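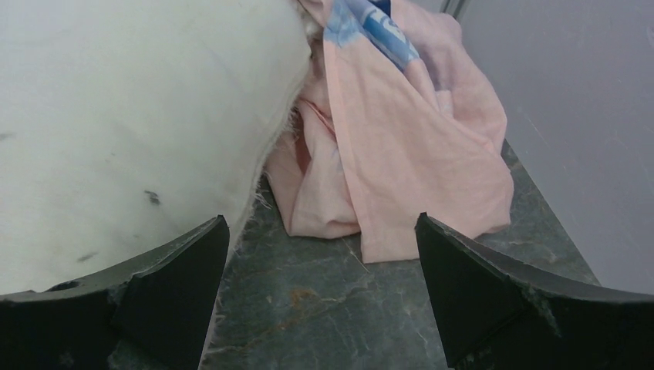 4. Setting Up the Order Counter

The order counter in the Claeys shop system takes phone and walk-in orders for meat, sausage and smoked goods. Set it up before the first day of trading. You need the manager code and a working label printer.

4.1 Adding a cut

1. From the main menu, open Products, then Cuts.
2. Press New and type the name the way it should print on the label, for example "Pork shoulder, bone in".
3. Choose the unit: by weight, by piece or by tray.
4. Enter the price. For items sold by weight, enter the price per pound.
5. Enter the number of days for the use-by date. Fresh ground meat and fresh sausage need their own setting and should not be left on the default.
6. Press Save. The cut gets a product number. Numbers below 434 are reserved for the deli case and cannot be changed.

Note: Marinated items go under Prepared, with the ingredients list filled in. A label without one will not print.

Pink cloth with blue print, the pale design on it too partial to read

4.2 Taking a holiday order

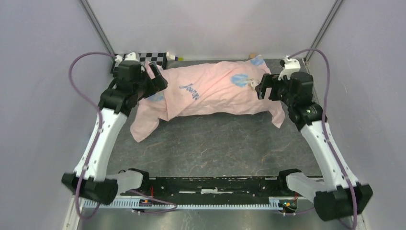 Pink cloth with light blue motifs and the word "Journey"

1. Press Orders, then Advance.
2. Enter the customer's last name and phone number.
3. Add the cuts one by one. For a whole ham or a rib roast, enter the weight range the customer asked for - the final price is set when the piece is on the scale.
4. Pick a collection date. The system accepts up to six large roasts per time slot unless the manager raises the limit.
5. Take the deposit and print both tickets. Staple one to the order sheet and give the other to the customer.

Caution: Do not delete an order after the deposit is taken. Use Cancel, so that the refund shows in the day's totals.

4.3 Checking the scale link

1. Clear the scale pan and press Zero.
2. Place the test weight on the pan and wait for the reading to settle.
3. Compare the reading on the scale with the one on the counter screen. They must match.
4. If they do not match, unplug the link cable, wait five minutes and repeat from step 1.

If the screen shows error 2537, the scale is locked. Call the dealer and do not sell by weight from that scale until it has been checked.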